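The Replay

Conceição Teixeira had changed one line in the planner, and now run 53 would not finish. The log said the grasp was closed. The depth estimate said the plate was 2 centimeters lower than the table.

"It can't be lower than the table," Bram Vanhove said.

"Tell Oravec that."

Oravec was the perception module. She scrubbed back through the wrist view and stopped at step 3,571, with the red and white tube lying across the plate and the clear cup down between the fingers. The planner had labeled the cup as free space.

Bram pulled up a chair. "So it's been looking through it."

"Since April, maybe."

She marked the step, opened the mask editor and started on the cup. 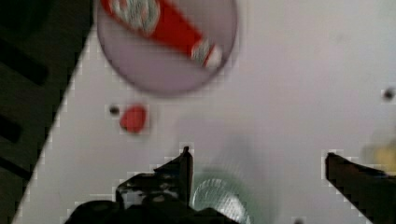 Run 54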